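TV & Film > Kids Explain It

What is a documentary?

A documentary is a film or TV show about real people and real events. The people in it are not playing characters. They are telling you what they saw, did or remember.

Many documentaries are about musicians. A team in Morgate spent 2 years making one about a band called Zelberg. They talked to 16 people, including the drummer's sister and two old teachers.

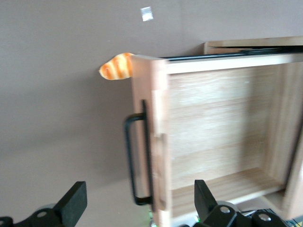

Old photos, letters and home videos are called archive material. The Zelberg team looked through 3,110 photos and used only a few of them. Someone has to give permission before a photo goes on TV - often the person who took it.

Next comes editing. The editor picks the best parts and puts them in order. This film was cut down three times before it was short enough to fit in a one-hour slot. A voice you hear but don't see is called a narrator. Some documentaries don't have one, and the people in the film tell the whole story.

The Zelberg film was first shown on the Pokden channel in March.

Updated 5/9/24

We use cookies to remember your settings. Ask a grown-up before you change them. Accept | Manage cookies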